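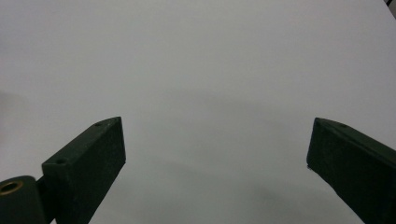

ok so I've been learning Latvian for 70 days now and I have opinions

first one: seven cases is a lot of cases! I grew up with Spanish and English and I keep putting the ending from one on the stem of another

my teacher Vija Sproģis is very patient about it (she makes me do 20 flashcards before she'll even say hi) 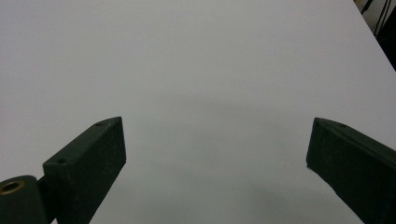 also the long vowels. I can't hear them. I say kāzas and she hears goats. kāzas is wedding. so I told her my cousin Abilio had a lovely goats in June

anyway the deck I use has 700 words and I'm stuck on the verbs, if anyone has a good podcast for beginners send it over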